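May, evening
by Wai-kit Lau

Slept badly again and woke before the alarm. The room is too warm for the quilt now and too cool for just the sheet, so I spend the night kicking the thing off and hauling it back. I had rice porridge standing up in the kitchen and decided that the bed would be today's job. It has needed doing since I got over the cold.

I should write down what is on the bed at the moment, because I keep buying things and forgetting what I have. The pink sheet with the little grey streaks. The grey quilt. The green checkered pillow. The patterned blankets, which live at the back by the wall and get used when someone naps in here in the daytime. That is more bedding than one person needs in May.

The sheet came from Harkero, in the spring sale. I thought it would be white when I ordered it. I like it better than I expected, and the streaks hide lint.

Started by pulling the quilt off the pillow end and folding part of it over on itself. It does not fold well. The filling has shifted into the seams over the years, and it springs back up wherever you let go of it. I left it heaped and went to answer the phone. It was the dentist's office moving my appointment to 4, which is fine.
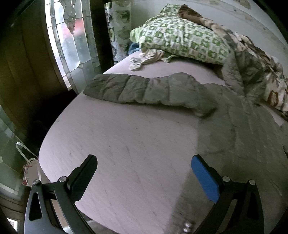
The quilt after my first try at folding it. Pillow still up at the head.

When I came back I sat on the floor for a while and looked up the care label on the Fujimoto website, having cut the real label off years ago. Cold wash, low heat, large machine only. Mine is not a large machine. The laundromat on the corner has one that takes quilts and charges too much for it, and then there is the dryer on top of that. I paid $40 for the quilt in the first place. A new one of the same kind is $249 now, which I had to read twice. So it gets washed.

I do want to keep it. It was the first thing I bought for this apartment, before the bed, and I slept on top of it on the floor for most of a month. It has gone a color I can't name anymore. My sister calls it pond. In some light it is green and in some light it is closer to brown, and I have stopped arguing with her.

Lunch was leftover noodles and a pear.

Afterward I tried again, this time spreading the quilt out first to see how bad it was. The lower part lay down without much trouble. The top part stayed in lumps. I tried pushing the filling along with the flat of my hand, the way my mother did with the winter ones, but the seams on this are curved and it only goes so far before it stops. She also used to beat hers with a rattan thing on the balcony. I don't have a balcony. I shook it by the corners instead and knocked a glass of water over – no harm done, it went on the floorboards and I mopped it up with a sock.

The cream blanket with the leaves on it is the one I am least sure about. It is soft and I like the print, mostly the rust-colored leaf with the white frond inside it and the brown fern. But it is long and it twists up, and every morning it is in a rope along the back of the bed. I could fold it over the chair at night. I have said this before, probably in this same notebook.
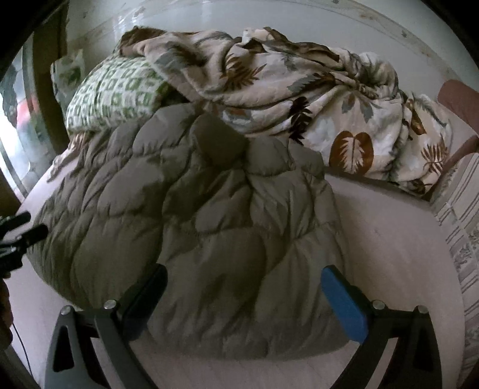

What to do with it all

Quilt: laundromat, first thing, before the students get there. Bring quarters. Take the tennis balls from the hall closet for the dryer.

Pink sheet: wash at home, cold, by itself.

Green pillowcase: same, with the towels. I checked whether Plilura still makes the print and they don't, so no hot water.

Leaf blanket: air it at the window, then decide about the chair.

Storage: Kitelum has an underbed bag with a zipper all the way around. I measured under the bed and there is room, if I move the suitcase. The quilt can go in there until October. I don't want one of the vacuum ones. I did that with my parka and it came out flat and stayed flat until New Year.

It is nearly ten and I have to put something on the bed to sleep. I will use the quilt one more night and wash it tomorrow. Dentist after that, so I need to get the dryer going early. Also out of dish soap.

3 comments

mapleandrye: Two dryer cycles on low and take it out in between to shake it. One long cycle leaves the middle damp. I learned this with a king size.

Joss T.: $249?? I remember when you bought yours. I would wash it in the bathtub before I paid that.

Wai-kit Lau: I thought about the bathtub. I could get it in there but I don't think I could get it out. Will do the two cycles, thanks.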